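Subject: Re: [droritz-members] Switching us to the Drokberg plan

On Friday at 4:12 pm the Droritz office wrote:
> Good news for members. Drokberg has offered the whole building a group
> rate on internet service starting in February. Everyone gets faster
> speeds, one simple bill, and no more calls to Lysenko when the line
> drops. We think most units will save money in the first year. Please
> reply by next Friday if you object. If we don't hear from you, we'll
> count you as a yes.

I object, so please count me as a no, and please count this as a complaint about the last line too. Silence isn't a vote. Half the people on this list have it going to a folder they never open.

Now the offer itself. "Most units will save money in the first year" is doing a lot of work. I asked the office for the contract and got a two-page flyer. The flyer has a total in it, $3,643 a month for the building, and a footnote saying the price is "promotional." It doesn't say when the promotion ends or what the price goes to after that. I have been through this once before, at Sadudlow, where the group rate was lovely until month 13.

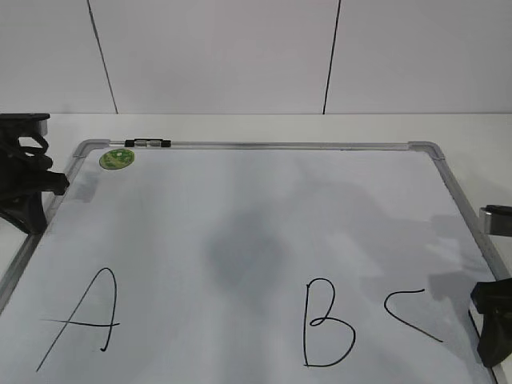
Can we leave early if the service turns out to be bad?

Only by paying. The flyer mentions a $2,000 exit fee per building, and "per building" may mean 4 fees for us, given that our blocks have separate street addresses. I asked Drokberg twice and got two different replies.

As for the speeds, "up to" is not a number I can use. Lysenko also promised "up to" and I get maybe a third of it after dinner. If Drokberg is running over the same old wiring in the walls, I don't see why it would be any better. Is anyone replacing the wiring? The flyer doesn't say so, and I would think they'd brag about it if they were.

One more thing. People who already have a deal with Lysenko can't all just drop it. Mine runs to the end of summer. Under this plan I'd pay for both, and I doubt I'm alone.

What I'd like before any vote:

- the full contract, posted to this list
- the price after the promotion, in writing
- a real yes/no ballot

If all of that looks fine I may well change my mind. The old service is no prize. But I'm not signing up for a flyer.

Unit 2, north block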